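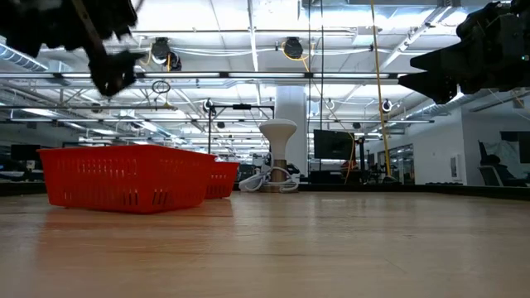 Red slotted baskets on the sorting table, left side.

Basket and Table Notes, Lurkport Workroom
Text: Eoin Coughlan. Page updated Sun 5 April.

This gallery covers the baskets and the table used for sorting small goods at Lurkport. It is meant for people setting up a similar station. The baskets are plastic and red. The table is light wood with a glossy surface and a dark raised border along the far edge.

Rim
The rim is flat and projects outward from the wall. Lift by the rim with both hands. Labels go on the rim and are replaced in July, when the stock list changes.

Walls
The walls taper inward toward the bottom, so the floor of the basket is smaller than the opening. Measure the floor before ordering liners. Seung-woo Na ordered 300 liners to the rim dimension last year, and 73 are still in the cupboard, folded over at the sides when used.

Slots
Narrow vertical slots run in rows along the sides. Light comes through the upper band on one side of the nearer basket. Thin items such as cable ties and short dowels can slip out through slots of this type. Bag them first.

Placement
Two baskets stand on the left half of the table, one behind the other and offset to the right. We keep incoming goods in the near one and checked goods in the far one. Maximum load is 9 kg per basket.

Table surface
Thin scratches and small dark specks show in the pale finish. The overhead lights reflect off the gloss, and the baskets throw a reddish-brown reflection onto the wood beneath them. Judge color samples on a sheet of matte gray card. Wipe down with a damp cloth at the end of the shift, then dry along the grain.

Replacement baskets are listed under Jestano in the supply book. Vivik baskets have a narrower rim and do not take our labels.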